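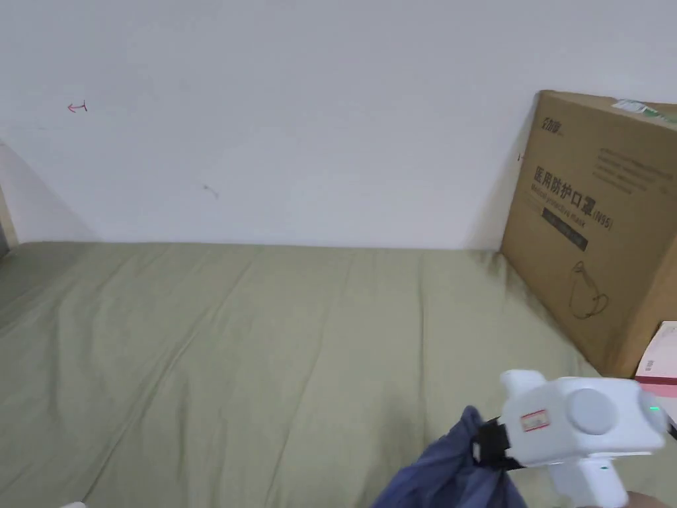 Liv Westerberg
Monday, February 11, 2019
Thread, 14 posts

1/ Okay, so Plondham Falls is on the longlist for the province's natural wonders vote and I have been insufferable since breakfast. Thread, because my sister has muted me on the phone.

2/ If you've never been: take the Lesville road north, turn at the closed gas station, keep going well past the point where you think you've missed it. Gravel lot, outhouse, trail. Seventeen minutes' walk if you don't stop for the mushrooms. I stop for the mushrooms.

3/ We're up against 15 other places, including Kinitier Gorge, which gets a tour bus and a gift shop and, apparently, a guy in a moose suit handing out voting cards. I'm not bitter. (I took a card.)

4/ The longlist went by nominations, and Plondham got 2,322. Lesville itself doesn't have that many people in it! So somebody out there remembers us from a camping trip, and I would like to hug every one of them.

5/ My favourite spot isn't the big lookout, by the way. Go down the left-hand steps to the flat rock where the river bends. You get the whole drop side-on and the spray misses you, mostly. Bring a toque even in June.

6/ Someone asked about winter. Yes, you can go! The upper half freezes in these huge blue-grey organ pipes and the water keeps running behind them, so you hear it before you see it. Wear cleats. The last bit of trail is a luge run.

7/ Things I'm worried about if we win: parking. The outhouse. That one cedar railing everybody leans on for photos.

8/ Also the name. The form has us down as "Plondam" and I've emailed twice. If you're voting, it's the same place, please don't let the missing H put you off.

9/ Had a long chat at the Nguyen bakery counter this morning and opinion is split. Half the line wants the visitors and the other half wants their swimming hole left alone — I bought a cinnamon bun and agreed with both sides.

10/ I do get it, though. I learned to swim in that pool. I'd be a bit sad to see a rope across it.

11/ But a proper boardwalk would mean my dad could get down there again with his walker, and he hasn't seen the falls up close in years. So that's my vote sorted.

12/ How it works: one vote per email address, you pick three places, and they've got to be from at least two different regions. So you can't just vote for us and our neighbours. I tried.

13/ My other two are the sea stacks on the coast and the salt marsh with all the herons, if anyone wants to copy my homework.

14/ Shortlist comes out in June. If you've got old photos of the falls, especially from before the footbridge went in, send them over! I'll post the good ones here this week.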